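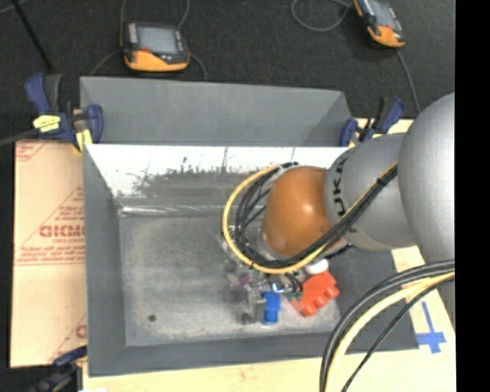
The shop that still sells one screw

Orkmont has a bypass, two supermarkets and a retail park with a DIY shed the size of a hangar. It also has Dusulier, an ironmonger's on the corner of the market square, which has been trading for 108 years and will still sell you a single brass screw in a paper bag.

On a wet morning in December there is a queue by half past eight. A plumber wants a washer for a tap that went out of production before he was born. A woman has brought in a door handle wrapped in a tea towel. Behind them a man is waiting to have a key cut, and he has been told twice that the key is a bad copy of a bad copy and that he should go home and find the original.

The shop is narrow and runs back a long way. The front sells what people expect: paint, mousetraps, light bulbs, bird food. Past the counter are the drawers, 175 of them, floor to ceiling, each with a sample of its contents wired to the front. Some of the samples have been there so long that the thing inside the drawer no longer matches. The staff know which ones. New starters get a notebook and are expected to fill it.

Shops like this were supposed to have gone by now. Many have. The trade took its first knock from the sheds, which could sell a hammer for less than an ironmonger paid for one, and its second from online sellers, who could send the hammer to your door. Rents and business rates did much of the rest. In the valley where Orkmont sits there were once 20 ironmongers. There are now 4.

The ones that remain have a few things in common. They mostly own their building, or rent from someone patient. They sell to the trade as well as the public, often on account, and the trade comes early and buys the same things every week. And they stock odd sizes. The sheds carry what sells fast, in packs, and there is not much money in competing with that. There is some money in being the only place within an hour's drive with an imperial thread.

Marras, further down the valley, went the other way. It gave up paint and garden furniture altogether and now does locks, hinges and window fittings, with a workshop at the back for repairs. The sash window side brings in more than the shop does. Old houses need cords and pulleys, and the people who live in them would sooner mend a window than replace it, especially once they have seen a quote for a new one.

Supply is the harder problem. A small shop used to deal with dozens of makers, many of them an hour or two away. Most of those makers have closed or been bought, and the orders now go through a handful of wholesalers. Dosteck, the one that serves this area, has a minimum order that can tie up a month's spare cash in wood screws. Two of the surviving shops have begun ordering together and splitting the boxes on a back counter, which takes an afternoon and saves enough to be worth it.

Then there is the stock that never came off the books. Most old ironmongers have a cellar or loft full of it — lamp glasses, grate parts, hinges in wax paper. Accountants tell them to clear it. Every so often someone comes in who has been looking for that exact grate for years, and the argument for clearing it is put off again.

Prices are a sore point. Customers do look things up on their phones at the counter, and sometimes they put the item down and leave. More often they pay. A packet of fixings online costs less per piece, but it holds a hundred and the job needs three. The other ninety-seven go into a jar in the garage, where there is usually a jar already.

Advice is free, and it takes up a good deal of the day. Most of it is plain. Buy the longer one. Turn the water off first. Don't paint over that. Twice that morning customers at Dusulier were sent away without buying anything, once because the part could be fixed with a drop of oil and once because the wall in question needed a builder.

The woman with the door handle did better. The spring had gone, and the right one was in the fourth drawer tried. It was fitted on the counter while the plumber held the tea towel, and she was charged for the spring.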